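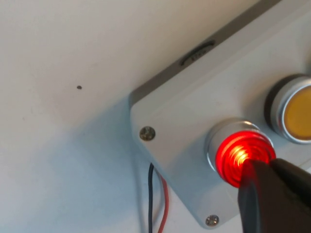 Our first tenant in the Villanueva building told us she had been sent to three different phone numbers before anyone would agree to look at a dead hallway light. She wanted to know whether we would be any better. We said we would try, and she has been with us ever since, so we take that as an answer.

About Pomska

Pomska looks after rented homes and small commercial buildings. We collect rents, arrange repairs, keep the common areas clean and lit, and deal with the paperwork that comes with letting a property. Some of our clients own a single flat. Others own whole blocks and have never lived in the same town as them.

We started with 2 buildings on the same street and one office above a bakery. The bakery has gone and we have moved to the ground floor of Lostora House, where there is a proper front desk and somewhere to sit down. The office is open on weekdays and you don't need an appointment to come in and ask a question. If it is about your account, please bring your tenancy number, which is printed at the top of your rent statement.

How we are set up

We now manage 2,862 homes. They are split into patches, and each patch has its own property manager and its own deputy. When you ring or write, you are put through to the people for your patch. They will have your file open and will know the building. If both are out, the front desk takes the message and it is passed on the same day.

Repairs are handled by our own team where we can and by outside contractors where we have to. Plumbing, joinery, decorating and most electrical work is done by people on our payroll. Lifts, gas and roofing go to specialist firms. We check their certificates every December and we don't use a firm whose papers are out of date, even for a small job.
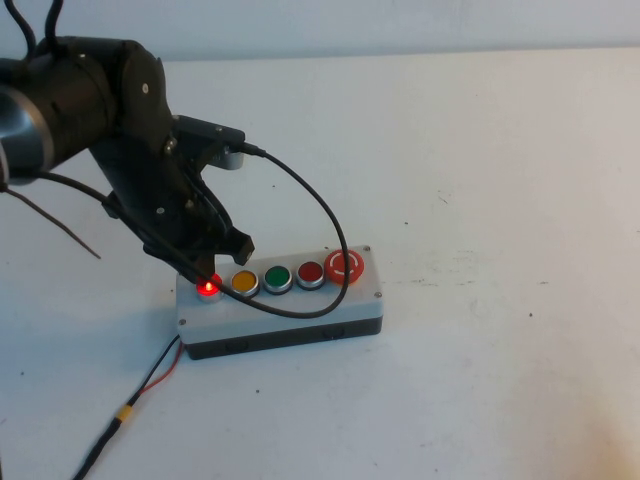 Out-of-hours calls go to a separate line staffed by us, with no call centre in between. It is meant for things that can't wait until morning - a burst pipe, no heating in cold weather, a front door that won't lock. Other jobs reported at night are logged and looked at on the next working day.

What we charge

Owners pay a monthly fee based on the rent. There is no joining fee and no charge for an empty month. We get quotes before any work costing more than 900 pounds and the owner sees them before we go ahead. Below 100 pounds we do the job and put it on the statement. Anything in between, we ring you first. Some owners prefer different limits and that can be written into the agreement.

Tenants pay rent and a deposit. We don't charge them for references, renewals or inventories. The deposit is held in a protected scheme and you will get the reference for it in your welcome letter.

Your account online

Rent statements, safety certificates and repair requests are all kept on Zillon, our online account. Owners and tenants each have their own login. You can report a fault there, add a note to one already open, and see when a visit has been booked. Paper statements are still available and there is no fee for them. A fair number of our older clients prefer them - so do a few of the younger ones.

Complaints

If something has gone wrong, tell your property manager first. Most problems are sorted out at that stage. If yours isn't, write to the office and mark the letter or email "complaint". It will be read by someone outside your patch, and you will have a written reply within ten working days. If you are still unhappy after that, the reply will tell you where to take it next.

Working with us

Vacancies are listed on the jobs page. We take on apprentices in the repairs team and in the accounts office, and you don't need experience for either. Please don't send a CV if there is nothing advertised, as we don't keep them on file.

Page last updated May 11, 2024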